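The great cable untangling

I have been putting this job off since we moved the desk. You know the drawer I mean, because I'm fairly sure you've got one too. Second one down, sticks a bit when it's damp, and if you pull it too hard something with a plug on the end leaps out and lands on your foot. Ours had got to the point where it wouldn't shut at all, and I'd been walking past it with my hip stuck out to shove it closed (it would creep open again by teatime, every single time).

So this month was meant to be the month of the Big Sort. I'd written it on the calendar in September in green felt tip and everything. And then it rained all afternoon and I'd run out of excuses, so I put the kettle on and tipped the lot out.

Oh my word. The state of it!

There were chargers in there for phones I haven't owned in years. A set of headphones with one ear missing. A little grey adaptor that neither of us could identify, which has now been held up at every meal like some sort of museum piece. And underneath it all, the Nest. That's what we call the knot of black leads at the bottom, all exactly the same colour and all gripping on to each other for dear life. I swear it breeds.

My first attempt was on the sofa with the telly on, and I can't recommend it. You lose ends down the side of the cushions and you get cross, and I pulled when I should have been loosening and made one bit so tight I had to go at it with the blunt end of a knitting needle. I gave that up after the adverts and moved everything to a table, where I should have started.

A table really does make all the difference. You want a bare bit of wood, decent light and nothing else in the way apart from maybe the thing you're trying to find the charger for. Spread the bundle out with both hands, open up the loops from the middle and let it get bigger before it gets better -- that's the bit I always forget. It feels all wrong, because the mess is spreading across the table and you want to be making it smaller. But once there's some air in it you can see which lead goes over which, and the ends more or less wriggle out by themselves. When one comes free, coil it loosely and park it well off to the side so it can't be sucked back in.

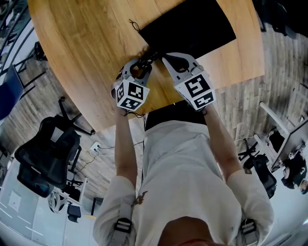 My sister-in-law maintains that you should never coil anything round your hand, because it puts a twist in the lead and the twist is what makes the knots in the first place. Over and under, she says, one loop one way and the next loop the other, and then it will lie flat in a drawer for as long as you like. I tried it and it took me ages to get the hang of it (my loops kept coming out like a drunk figure of eight) but I have to admit she's got a point. The two I did her way are still sitting there as neat as anything, and the ones I did my way have already started giving each other funny looks.

Anyway, the haul. Once everything was apart I had 11 leads, which doesn't sound like many until you remember they'd been taking up the whole of the drawer. I tested the lot with a phone and my old tablet. Six were good, two only worked if you held them at an angle and breathed in, and the rest went in a carrier bag for the recycling place because I couldn't get so much as a flicker out of them. I did wobble over the angle ones. I put them in the bag, took them out, put them back in. They're gone now and I've only thought about them a bit.

Then there was the question of what to tie them up with. I'd seen those soft wraps from Suliment, the ones with the little loop so you can't lose them, and they do look lovely, but they're not cheap and you'd be amazed how fast you get through them. I also had a bag of 500 freezer bag ties under the sink, bought in a moment of madness, so guess what I've used. They're fine! They're a bit scratchy and they're not going to win any prizes for looks. The only thing I'd say is don't twist them tight, just a couple of turns so the lead can still breathe.

Labels next. I used masking tape folded over into a little flag and wrote on it in biro -- tablet, speaker, camera, bike light. It took no time at all and I felt terribly smug. One says "MYSTERY" and I've given it until Christmas.

The drawer has had a makeover as well. I had a Stotberg cutlery tray left over from the old kitchen, and by some miracle it fits with a finger's width to spare. Short leads in the teaspoon bit, long ones where the knives would be, plugs at the back. And it shuts. I've opened and shut it far more than I need to, just for the pleasure of it. The scissors have moved in too, although I didn't invite them.

I've still got the box under the stairs to do, which is all extension leads and fairy lights, and I'm not ready to talk about the fairy lights. If any of you have a way of storing them that survives eleven months in the dark, please leave it in the comments. I've tried winding them round a bit of card and the card bent. Somebody told me to use an empty crisp tube, so we're currently eating our way towards that one (salt and vinegar, if you're wondering).

Next time I'll probably be back on curtains.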